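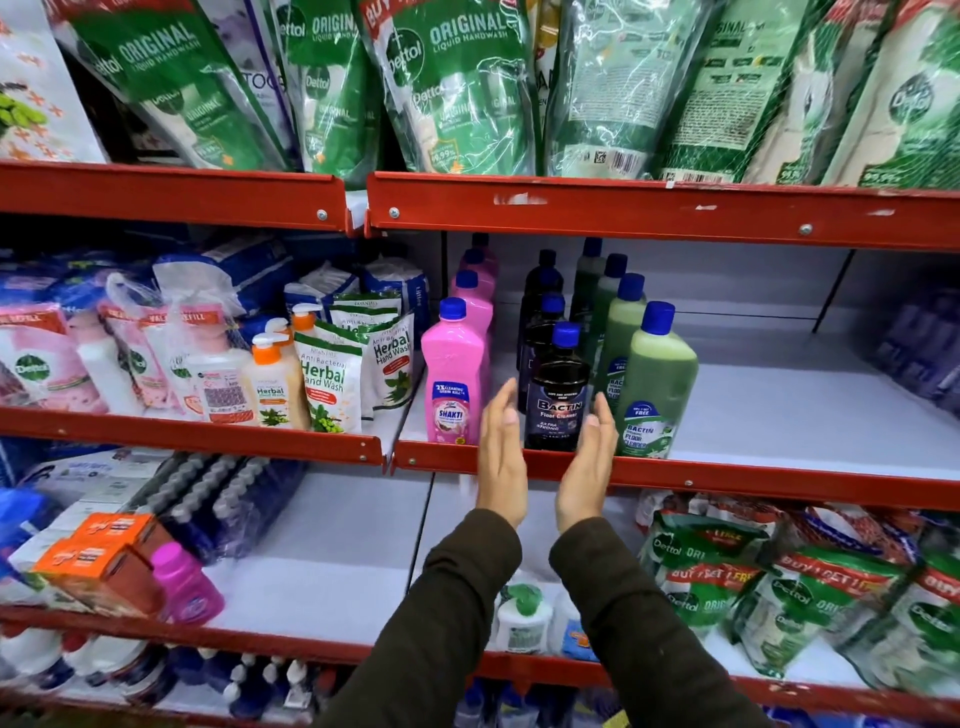
An **alphabetic acrostic psalm** is a Hebrew poem in the Book of Psalms whose lines, verses, or stanzas begin with the letters of the Hebrew alphabet in order. The alphabet has 22 letters, so a complete acrostic has 22 steps, running from *aleph* to *tav*. The pattern is almost impossible to see in most English Bibles, yet it shapes some of the best-loved prayers in Scripture, and finding it for the first time is one of the real pleasures of reading the Psalms closely.

The psalms usually counted in this group are 9 and 10 (read together), 25, 34, 37, 111, 112, 119, and 145. Related poems appear elsewhere in the Hebrew Bible, above all in Lamentations and at the end of Proverbs.

## Form

There is no single rule for how much text each letter gets. In Psalms 111 and 112 the poet moves at a brisk pace, with a new letter at every half line, so the whole alphabet fits into ten verses. Psalms 25, 34, and 145 give most letters one verse each. Psalm 37 slows down further and generally spends two verses on a letter, which suits its patient, proverb-like advice about not envying people who do wrong.

Psalm 119 is the giant of the group. Each letter receives a stanza of eight verses, and all eight begin with that letter. It is the longest psalm and the longest chapter in the Bible. Nearly every verse mentions God's teaching under one name or another (law, word, statutes, precepts, commands), and the poet keeps finding fresh ways to say how good that teaching is. Many printed Bibles put the names of the Hebrew letters above the stanzas, and this is where a lot of English readers first learn that acrostics exist at all.

## Irregular acrostics

Several of the psalms depart from the strict pattern, and the departures are wonderfully interesting in their own right.

- **Psalms 9 and 10** start out clearly, then lose a run of letters in the middle and pick up the order again near the end. The ancient Greek translation treats the two as one psalm, and the shared acrostic is a strong argument for reading them that way.
- **Psalms 25 and 34** both skip the letter *vav* in the traditional Hebrew text, and both add an extra verse after *tav*, beginning with *pe*. In each case the added verse speaks of God redeeming his people.
- **Psalm 145** has no verse for *nun* in the traditional Hebrew text. A *nun* verse does appear in the Greek translation and in a psalms scroll from Qumran, and many modern Bibles print it, often with a footnote.

Scholars disagree about how many of these gaps go back to the poets and how many came from copying. A missing line may be an accident. The matching endings of Psalms 25 and 34 look much more like a choice.

## Purpose

Older handbooks often explain the acrostic as a memory aid. It may well have helped, as anyone who has tried to learn Psalm 145 in Hebrew can report: when one verse ends, the alphabet hands over the first letter of the next. Still, the letter gives only a small hint, and the form probably did other work too.

A common suggestion is completeness. A prayer that goes from the first letter to the last says everything there is to say, in the way English speakers talk about covering a subject "from A to Z." That idea fits the praise of Psalm 145 beautifully, where the poet calls on all flesh to bless God's name forever. It also fits the laments. In Lamentations, the first four chapters are acrostics written over the ruins of Jerusalem, and grief is given the whole alphabet. The third chapter gives three verses to every letter, and the fifth has 22 verses with no alphabetic order.

Another suggestion is simple craft. The poets took on a hard task and offered the result to God, much as a woodcarver might take extra care over the back of a pew.

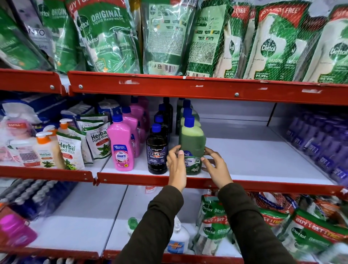 Critics of an earlier age sometimes called the acrostics stiff or mechanical, and it is true that the thought can jump from verse to verse. Psalm 25 goes from asking for guidance, to confessing sin, to praising God's character, to asking for guidance again. Read aloud as a prayer, though, those turns feel very natural. People pray like that! More recent studies have been much warmer, pointing out repeated key words, balanced halves, and mirrored openings and closings that run alongside the alphabet.

## In translation

Translators face a difficult choice. Keeping the letters means bending the meaning, and keeping the meaning usually means giving up the letters. English adds a puzzle of its own, with four more letters than Hebrew, so a translator who keeps the device must decide which ones to leave out. *Q*, *X*, and *Z* are frequent casualties.

The *Stollinico Psalter*, a verse translation made for singing, is a lively attempt at the problem. It sets all the acrostic psalms in English alphabetic order and prints the opening letters in the margin. Its version of Psalm 119 runs to nearly 550 lines, and the stanza for *K* is a special delight, built on "keep," "know," "kindle," and "kneel." The first printing was limited to 500 copies. A later edition from the Wirent press added plain chant tones, along with 2 alternate versions of Psalm 145, one with the *nun* verse and one without it.

Most standard Bibles take the other road and translate for sense, mentioning the acrostic in a note.

## Use in worship

Psalm 145 holds an honored place in Jewish daily prayer, where it forms the heart of the passage known as *Ashrei*. It is recited without the *nun* verse, following the traditional text.

In Christian worship, Psalm 119 has long been divided into portions and spread across the hours of prayer. Its eight-verse stanzas make the division easy, and a single stanza is a comfortable length for a reading at home or before a meal. Psalm 34, with its invitation to "taste and see that the Lord is good," has been sung at Communion since the early centuries of the church.

Local customs have grown up as well. The congregation at Cira reads one stanza of Psalm 119 each morning in Lent, with the Hebrew letter drawn large on a card by the door. At Onyeka, the children's choir sings Psalm 111 each September with a different child starting each half line, and the small ones who draw the last few letters tend to come in at full volume.

## See also

- Hebrew poetry
- Parallelism
- Lamentations
- Proverbs 31, the poem on the capable wife
- Psalms in Christian worship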